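곡선형 책상을 쓴 지 여러 달이 지났다. 그동안 배치를 몇 번 바꾸었고, 바꿀 때마다 메모를 했는데 메모가 파일 세 군데에 흩어져 있어서 한 번에 모아 적는다. 대상은 책상 상판 위의 물건과 케이블이다. 의자, 조명, 서랍은 다루지 않는다.

## 1. 조건

책상은 Bronau의 흰색 곡선형 상판이다. 폭은 가장 긴 쪽에서 154cm. 앞쪽 모서리가 안으로 휘어 있어서 앉은 위치에 따라 뒤쪽 칸막이까지의 거리가 달라진다. 제품 페이지에는 최대 깊이만 적혀 있고 곡선 안쪽의 최소 깊이는 적혀 있지 않다. 실제로 배치에 영향을 주는 값은 최소 깊이다. 줄자를 칸막이에 수직으로 대고 몇 군데를 재서 가장 짧은 곳을 찾으면 된다.

뒤쪽에는 짙은 색 칸막이가 서 있다. 칸막이의 윗모서리는 둥글고, 표면은 천이다. 천 표면에는 접착식 고리가 잘 붙지 않는다. 접착식 케이블 홀더도 마찬가지다. 따라서 케이블 고정은 상판 쪽에서 해결해야 한다. 칸막이에 핀을 꽂는 방법이 있지만 핀이 견디는 무게가 작고, 꽂았던 자리가 남는다.

상판에 구멍은 뚫지 않는 것으로 정했다. 클램프로 무는 방식의 부품은 앞쪽 곡선부에서 면이 맞지 않아 제외했다. 남는 방법은 상판 위에 그냥 올려놓는 것과, 상판에 붙였다 떼는 것 두 가지다.

## 2. 구역

상판을 앞뒤로 나누었다. 앞줄은 손이 계속 닿는 구역이고 뒷줄은 가끔 손이 가는 구역이다. 앞줄의 깊이는 381mm로 잡았다. 키보드를 비스듬히 놓았을 때 필요한 깊이에 손목을 올릴 여유를 더한 값이다. 키보드를 상판과 나란히 놓으면 더 얕아도 되지만, 곡선 안쪽에 앉으면 몸의 방향이 상판의 긴 변과 평행하지 않으므로 키보드도 따라서 돌아간다. 억지로 나란히 맞추면 왼쪽 손목이 꺾인다.

좌우로는 세 부분이다. 왼쪽은 입력 장치, 가운데는 작업 면, 오른쪽은 화면과 문구. 음료는 왼쪽에서 가운데에 걸친 뒷줄에 놓는다. 이 배분은 오른손잡이 기준이다. 오른손으로 무언가를 쓰거나 자르는 동안 왼손으로 병을 집을 수 있다.

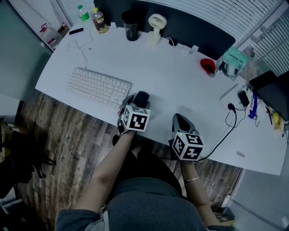
*앉은 자리에서 본 상판. 왼쪽에 키보드, 뒷줄에 음료와 선풍기, 오른쪽에 펜꽂이.*

뒷줄의 순서는 왼쪽부터 큰 물통, 물병, 차, 텀블러, 선풍기다. 순서를 정한 기준은 무게와 집는 빈도 두 가지다. 빨간 뚜껑의 반투명 물통은 손잡이가 있고 가득 채우면 이 책상에서 가장 무거운 물건이 된다. 무거운 물건은 들어 올리는 횟수가 적고, 들 때는 대체로 일어서서 든다. 그래서 가장 먼 모서리에 둔다. 텀블러는 반대로 하루에 여러 번 집으므로 가운데에 가깝다.

선풍기를 음료 줄의 오른쪽 끝에 둔 것은 케이블 방향 때문이다. 전원은 오른쪽에 있다. 선풍기가 왼쪽에 있으면 선이 병들의 뒤를 지나가게 되고, 병을 집을 때 선이 딸려 온다. July에 두 번 그렇게 해서 병을 넘어뜨렸다. 뚜껑이 닫혀 있어서 피해는 없었다.

## 3. 음료 용기

음료를 책상에 놓을 것인가 자체가 논쟁거리다. 같은 층에서 일하는 Binta Omoregie는 상판 위에 액체를 두지 않는 쪽이다. 바닥에 낮은 선반을 놓고 병을 모두 그리로 내렸다. 전자기기와 액체를 수직으로 분리하는 셈이고, 원칙으로는 맞다. 다만 허리를 숙이는 횟수가 늘어난다. 나는 2주 동안 따라 해 보고 그만두었다. 물을 마시는 양이 눈에 띄게 줄었다.

상판에 두기로 했다면 규칙은 다음과 같다.

- 뚜껑이 돌려서 닫히는 용기만 둔다. 컵은 두지 않는다.
- 용기와 용기 사이는 25mm 이상 띄운다. 손가락이 들어가는 간격이다.
- 키보드와 가장 가까운 용기 사이에는 다른 물건을 세우지 않는다.
- 마신 뒤에는 뚜껑을 닫고 나서 내려놓는다.

마지막 항목이 가장 지키기 어렵다. 한 손으로 마시고 한 손으로 작업하는 동안에는 뚜껑을 닫을 손이 없다. 원터치 뚜껑을 쓰면 해결되지만, 페트병에는 적용할 수 없다. 페트병의 내용물을 텀블러에 옮겨 담으면 용기가 하나 줄어들 것 같지만 실제로는 병이 그대로 남는다. 한 번에 다 들어가지 않기 때문이다.

용기 높이도 변수다. 키가 크고 바닥이 좁은 병은 가득 찼을 때보다 내용물이 조금 남았을 때 더 쉽게 밀린다. 바닥에 마찰이 있는 깔개를 깔면 개선된다. Willey에서 나온 실리콘 깔개를 썼는데 한 변이 100mm인 정사각형이라 병 하나에는 충분하고 두 개에는 부족하다. 병마다 하나씩 깔면 뒷줄이 깔개로 채워지므로 지금은 빼 두었다. 결로가 심한 계절에만 다시 꺼낼 생각이다. 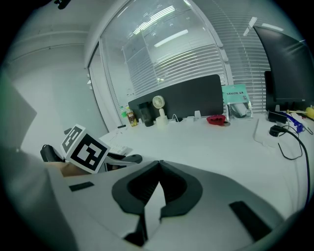 결로 문제를 따로 적어 둔다. 차가운 병을 흰 상판에 바로 올리면 물이 고리 모양으로 고인다. 상판 표면은 물을 먹지 않으므로 닦으면 그만이지만, 고인 물이 종이 밑으로 들어가면 종이가 상판에 붙는다. 떼어 낼 때 인쇄된 면이 벗겨진 적이 있다. 대책은 병 구역에 종이를 두지 않는 것 하나다. 수건을 까는 방법은 권하지 않는다. 수건이 마르는 속도보다 젖는 속도가 빨라서 오후에는 냄새가 난다.

칸막이 쪽으로 병을 바짝 붙이는 것도 피한다. 천이 물기를 먹는다. 병과 칸막이 사이에 간격을 조금 두면 공기가 통하고, 청소할 때 손이 들어간다.

## 4. 케이블

상판 위를 지나는 케이블은 성격에 따라 두 부류로 나눈다. 고정 케이블은 한번 꽂으면 빼지 않는 것이고, 유동 케이블은 꽂았다 빼는 것이다. 키보드와 선풍기의 선은 고정으로 취급한다. 충전용 선은 유동이다.

고정 케이블의 경로는 뒤로 곧장 보낸 다음 칸막이를 따라 옆으로 가는 것이 기본이다. 대각선으로 가로지르면 길이는 짧아지지만 작업 면을 잘라 먹는다. 키보드의 흰색 선은 키보드 위쪽 변에서 나와 뒤로 간다. 선이 뒤로 나오는 키보드는 이 배치에 맞고, 옆으로 나오는 모델은 맞지 않는다. 구입 전에 선이 나오는 위치를 확인하는 것이 좋다. 제품 사진은 대부분 정면이라 잘 보이지 않는다.

색은 상판과 같은 흰색으로 맞추려고 했다. 흰 상판 위의 흰 선은 시각적으로 거의 사라진다. 단점도 있다. 잘 보이지 않으니 물건을 그 위에 올려놓게 되고, 올려놓은 물건이 기운다. 검은 선은 눈에 띄지만 그 덕분에 피하게 된다. 정돈된 인상과 실용성이 여기서는 반대 방향으로 움직인다. 현재는 통일하지 못하고 섞어 쓰고 있다.

유동 케이블에는 끝을 잡아 주는 부품이 필요하다. 시험한 방식은 세 가지다.

**접착식 클립.** 상판에 붙인다. 잡는 힘은 충분하다. 떼면 접착제가 남고, 알코올로 지워야 한다. 위치를 자주 바꾸는 사람에게는 맞지 않는다.

**추가 달린 홀더.** Solís의 금속 홀더를 썼다. 무게로 버티므로 자리를 옮기기 쉽다. 얇은 선은 홈에서 빠진다. 굵은 선 전용으로 보는 편이 낫다.

**벨크로 묶음.** 남는 길이를 감아서 묶는다. 가장 싸고 가장 확실하다. 매번 풀고 묶어야 하므로 유동 케이블에는 결국 안 쓰게 된다. 고정 케이블의 남는 길이를 처리하는 용도로만 남겼다.

남는 길이는 어느 쪽이든 생긴다. 필요한 길이에 딱 맞는 케이블을 사는 것이 정석이지만, 배치를 바꾸면 길이가 다시 틀어진다. 여유 길이는 뒷줄에 모으고 앞줄로는 나오지 않게 하는 것이 현실적인 기준이다.

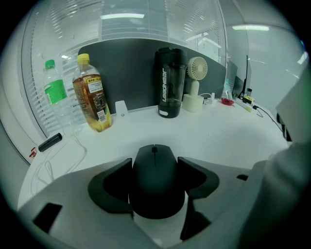 배치 규칙을 정해도 왼쪽 뒤 구역은 가장 늦게 정리된다. 앉은 자리에서 멀고, 병에 가려지며, 급할 때 물건을 밀어 두기 좋은 위치다. 가느다란 흰색 케이블이 느슨하게 감긴 채로 놓여 있고 그 위에 짧고 검은 원통형 물건이 얹힌 것이 지금 상태다. 앞 절에서 적은 흰 선의 단점이 그대로 나타난 경우다. 병의 위치는 기준대로이고, 초록 뚜껑의 물병은 거의 비어 보이니 다음에 치울 대상이 된다. 검은 보틀은 LeadNear라는 글자가 세로로 들어간 면이 앞을 향해 있다. 글자 면을 앞으로 두는 습관을 들이면 바닥 쪽의 작은 흰색 사각 버튼도 같은 방향으로 오므로, 버튼의 위치를 손으로 더듬어 찾을 필요가 없다.

이 구역의 정리 순서는 정해 두었다. 먼저 병을 앞으로 옮긴다. 병을 그대로 두고 케이블부터 당기면 넘어진다. 다음으로 작은 물건을 모두 걷고, 케이블을 한 가닥씩 따라가며 양쪽 끝을 확인한다. 한쪽이라도 아무 데도 꽂혀 있지 않으면 감아서 서랍에 넣는다. 양쪽이 다 꽂혀 있으면 남는 길이만 묶는다. 상판을 닦고, 병을 원래 순서로 되돌린다. 걸리는 시간의 대부분은 케이블을 따라가는 단계에서 쓴다.

## 5. 선풍기

소형 탁상 선풍기는 면적보다 방향이 문제다. 바람이 작업 면을 향하면 종이가 날리고, 얼굴을 향하면 눈이 마른다. 몸통 쪽, 어깨보다 조금 낮은 높이로 향하게 두는 것이 무난했다. 받침이 낮은 모델은 머리를 위로 젖혀야 그 높이가 나온다.

칸막이 바로 앞에 두면 뒤쪽 흡기가 막힌다. 그릴 뒤로 손가락 몇 마디의 공간이 있어야 소리가 조용해진다. 바짝 붙였을 때와 띄웠을 때의 소음 차이는 귀로 구분될 정도다. 측정기는 쓰지 않았으므로 수치는 없다.

그릴 청소는 한 달에 한 번이면 된다. 칸막이의 천에서 나오는 보풀이 그릴에 붙는다. Trallbridge에서 파는 좁은 솔이 그릴 틈에 맞는다. 마른 칫솔도 같은 일을 한다.

## 6. 오른쪽 구역

오른쪽에는 펜, 상자, 트레이, 작은 어댑터 같은 것이 모인다. 종류가 다른 물건이 섞이는 곳이라 면적을 제한하는 것이 유일하게 효과가 있었다. 펜은 빨간 컵 하나에 들어가는 만큼만 둔다. 컵이 차면 새 펜을 꽂기 전에 하나를 뺀다. 검은 펜만 꽂아 두면 색을 확인하지 않고 집을 수 있다. 다른 색은 서랍에 둔다.

상자는 바닥에 바로 놓지 않고 투명 받침 위에 올렸다. 받침 때문에 높이가 생기지만, 글자가 인쇄된 면이 눈에 잘 들어오고 투명하므로 답답하지 않다. 받침의 표면에는 먼지가 잘 보인다. 닦는 주기가 짧아지는 것은 감수한다.

흰색 트레이는 용도를 정하지 않고 둔다. 용도를 정하면 그 용도에 맞지 않는 물건이 트레이 옆에 쌓인다. 정하지 않으면 전부 트레이 안에 쌓이고, 트레이를 통째로 들어서 비울 수 있다. 비우는 시점은 퇴근 전으로 고정했다.

어댑터는 아직 답이 없다. 크기가 작아도 열이 나므로 덮개가 있는 상자에 넣을 수 없고, 상판 아래로 내리면 선이 모자란다. 지금은 상판 위에 그대로 둔다. 종이와 닿지 않게만 한다.

## 7. 남은 일

- 앞줄 381mm를 테이프로 표시할지 결정. 표시하면 잘 지켜지지만 흰 상판에서는 보기 싫다.
- 왼쪽 뒤 구역의 흰 케이블 정리.
- 뒷줄에서 페트병을 하루에 하나로 줄이는 시험. 물통이 있으므로 이론상 가능하다.
- 칸막이에 기대 세운 작은 흰색 플라스틱 조각의 위치 재검토. 차 병 옆이라 병을 뺄 때 같이 쓰러진다.
- Solís 홀더의 홈에 얇은 고무를 덧대서 가는 선도 잡히는지 확인.

Binta Omoregie의 바닥 선반 치수를 물어본 사람이 있어서 덧붙이면, 상판 밑의 다리 공간을 먼저 재고 나서 사는 것이 맞다. 곡선형 상판은 다리 위치가 직선형과 다르다. 치수는 본인에게 받아서 다음 글에 적겠다.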